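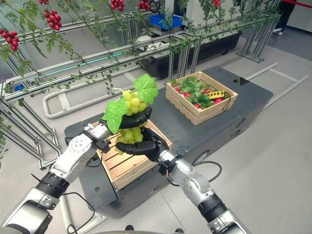

## 3. Materials and Setting

### 3.1 The shops

The study was carried out in two grocery shops in Oltarley, both owned by the Kostiuk family and run under the same name. The shops sell the same range of fruit and vegetables and set their prices from one weekly list. The larger shop has a produce section by the front door. In the smaller one the produce is at the back, past the bread, so shoppers who want only milk or a newspaper may never pass it. We return to this difference in Section 5.

Both shops had used artificial fruit as decoration before the study began. The owners kept it on the upper shelves and in the windows, mainly in winter, when the fresh stock was thin. No record had been kept of when it was put out or taken down.

### 3.2 Display conditions

Each shop alternated between two conditions. In the plain condition, only fruit for sale was on display. In the mixed condition, artificial fruit was added to the shelf directly above the fresh fruit of the same kind. Apples, lemons and grapes were used. Pears were dropped after the pilot in May because the artificial ones were too dark to match the local variety.

Color and surface were harder to match for grapes than for the other fruits. Fresh grapes have a dull bloom that plastic ones often lack. Figure 2 shows artificial grapes of the pale green type, with glossy, translucent berries in a tapering cluster. Shoppers standing close to a display can be expected to notice the shine, while those passing at walking speed may not. We did not try to dull the berries with powder — a method used in some earlier display work — as it rubs off when handled.

Shelf labels were the same in both conditions. Staff were asked not to bring up the displays with customers, but to answer plainly if a customer asked whether the fruit was real.

### 3.3 Survey

Shoppers were approached after paying and asked to fill in a one-page form. Of the 800 forms handed out, 360 were returned complete. The form had 10 items on freshness, variety and general appeal, and a space for comments. Inese Kazlauskienė translated the comments that were not in English and checked the coding of the rest.

Till records gave a second measure. These covered 1639 purchases that included at least one of the three fruits. Purchases by staff were removed before analysis.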